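July 20, 2025 - Kinby bench, wiping task

Retrained overnight on the Plerkdale set, 829 demos, chunk length 100. Same bimanual setup, same trays. Sauce on plates, water in the big tray, sponge starts in the maroon one. Changed the colour jitter only. Left the rest alone so we can compare with the last run properly.
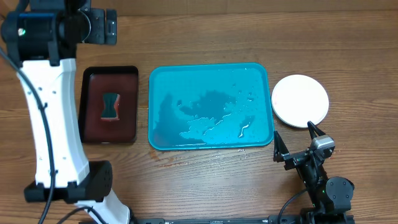

Water is still the nuisance. Highlights off the tray shift whenever an arm moves and I reckon the policy treats them as stains. Masked the specular stuff at 800 lux, loss dropped a bit, behaviour on the arms no diffrent as far as I can tell. Checkpoint 2,167 kept as Surer-b, don't overwrite pls.

Stacked plates next. Right arm on the plates, left arm does the holding. Grip force threshold is a guess, copied from the Maes config.
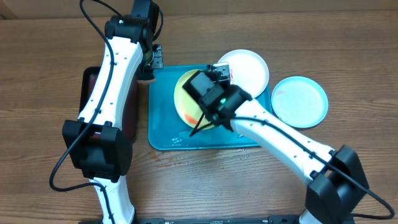 Chiharu Ishida reckons the threshold is the wrong thing to chase, and that the two arms should share one action head before anyone touches force again. She'd also drop the overlapping-plate starts from eval till the single plate case is solid, and score residue by area, not yes/no.

Fair on the scoring. Keeping the overlaps in, but logged seperately.

Residue by area needs the wrist cam. Head cam loses thin sauce trails against the glaze.
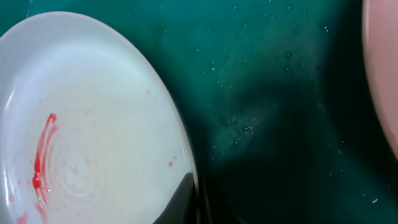

Segmentation: red channel minus green, then a threshold per plate colour. Yellow plate will need its own value, orange-red on yellow is rubbish contrast. Pale pink dilute stuff counts as half for now. Reginald Haverford to check the labelling guide says the same.

To do: shared head branch, new eval sheet, re-tape cable on left arm, more sponges.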